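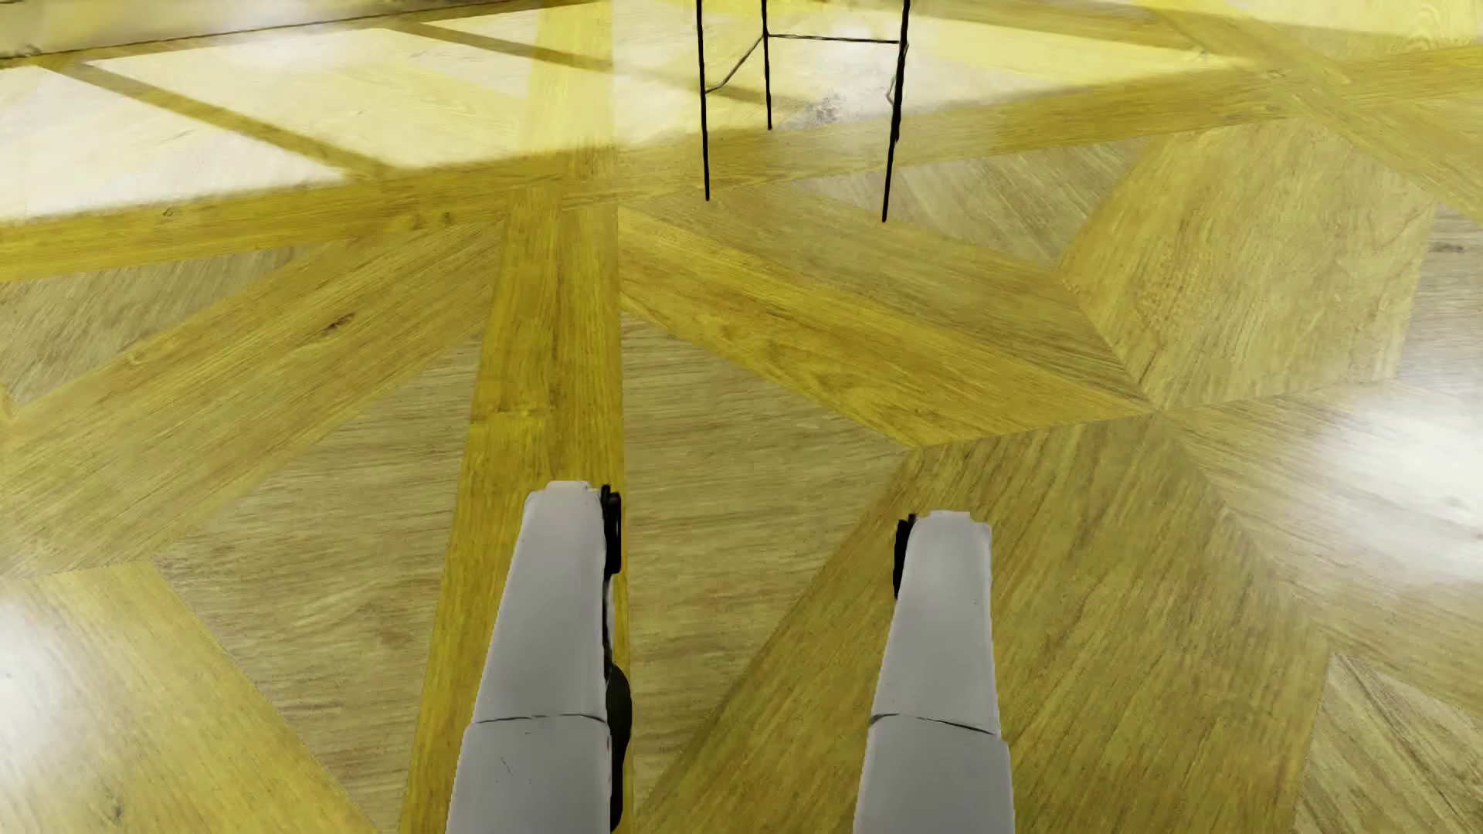 シミュレーターで見本データを集めるときの小ワザ集

8月に入ってから、家の作業部屋でほぼ毎晩、シミュレーター上の双腕ロボットを手で動かして見本を録っています。学習用のお手本ってやつですね。最初の週はほんとにひどくて、録っては捨て、録っては捨て……。少しマシになってきたので、自分用のメモを兼ねてコツを並べておきます。順番に意味はないです、思いついた順!

■ 録る前に30秒、なにもしない

起動してすぐ録画を始めると、手元のコントローラーの位置と画面の腕の位置がずれていて、最初の数コマで腕がビクッと跳ねます。これが混ざると、学習したあとの動きも出だしでビクッとします(笑)。腕が落ち着くまで待ってから録画ボタン。わたしはこの間にお茶を飲みます。

■ 開始姿勢を決めておく

うちの決まりは「左右の腕をだいたい平行にして、間をしっかり空けて、グリッパーは内側」。毎回ここから始めます。きっちり同じじゃなくて大丈夫で、むしろ少しばらつくくらいがいいです。ただ、片腕だけ前に出しすぎたまま始めると、そのあと肘のあたりが窮屈になって、持ち替えのときに困ります。

■ 床の柄に負けない

わたしが使っている部屋のセットは、床が寄せ木みたいな柄で、しかも照り返しがすごい。木目の向きが板ごとに違うし、白く飛ぶところもあるし、はじめは「こんなの学習の邪魔でしょ」と思って、のっぺりした灰色の床に替えていました。そうしたら灰色の部屋でしか動かない子に育ってしまって。今は柄のある床もテカる床も混ぜて録っています。

照明も同じです。録るたびにライトの向きをちょっとだけ動かす。ただ、つかむ物が白飛びに重なって自分でも見えない、というときは録らないでライトを直します。人間に見えないものをつかむお手本は、たいてい運まかせの手つきになるので。

■ 細い脚の家具は早めに避ける

スツールとか小さいテーブルとか、脚が細くて黒いやつ。画面だと奥行きがつかみにくくて、まだ遠いと思っていたらカツンと当たります。対策は地味ですが、腕を伸ばす前に視点をほんの少し左右に振って、脚と床の接しているところを見ること。上のほうを見ていると距離がわからなくなります。家具がじゃまな課題なら、いっそ一度どけて録って、慣れてから戻すのもアリ。

■ 失敗は全部消さない

これは同じ趣味のKelly Brandãoさんに教わりました。つかみ損ねて、ちょっと戻って、つかみ直した回は残す! 落として拾えなくなった回は消す。「立て直せたかどうか」で分けるだけなので迷いません。立て直しの入った回を足したら、動きがだいぶしぶとくなった気がします。

■ 1セット36回でやめる

前は欲張って夜中まで続けていたんですが、後半の録画を見返すと明らかに雑なんですよね。近道をするし、物を置くとき最後にポイッと手を離すし。なので今は36回録ったらおしまい。休憩は三回はさみます。水曜だけは帰りが遅いのでお休みにして、録画の見返しにあてています。

見返しは倍速でいいです。見るのは出だしと、つかむ瞬間と、手を離す瞬間。あとは流し見。

■ ファイル名はケチらない

「test2」「test2_new」「test2_new_ほんもの」……やりましたよね? わたしはやりました。今は、課題名、部屋の名前、通し番号の順でそろえています。部屋の名前はStisbergとかClollariとか、セットを作るときに自分でつけた適当な呼び名です。通し番号は三桁にしたので999で頭打ちなんですが、そこまで行ったら四桁に直します。たぶん直すのを忘れて泣きます。

それから、録ったその場で一言メモを付けるのもおすすめ。「右手が遅い」「置き場所ずれ」くらいで十分です。翌日にはもうきれいに忘れているので、後から付けようとすると全部見直しになります。

■ ゆっくり、でも止まらない

初心者のころのわたしは、慎重になりすぎて途中でピタッと止まって考え込んでいました。この「考え込み」もちゃんとお手本として覚えられてしまいます。学習させた腕が物の手前でじーっと固まったとき、ああ、これわたしだ、と思いました。迷いそうな課題は、録画なしで何回か練習してから本番にします。速さは普段の手の半分くらいの気持ちで、するする動かし続ける感じ。

■ 手元のこと

肘を机にのせると手首だけで操作することになって、けっこう痛めます。椅子を少し高くして、肘を浮かせるか、たたんだタオルの上に軽く置くくらいがちょうどいいです。コントローラーのケーブルは肩のうしろに回して洗濯ばさみで留めています。見た目はあれですが、引っかからないので快適!

あと、パソコンがかなり熱くなる時期なので、録画中にカクついたらその回は捨てて、いったん冷ましてください。コマが抜けたデータは見返しても気づきにくくて、あとから原因を探すのが本当に大変でした。

次は両手での受け渡しのコツを書くつもりです。左手から右手に渡すとき、どっちを先に止めるかでまだ悩んでいるので、うまいやり方を知っている方はコメント欄で教えてください。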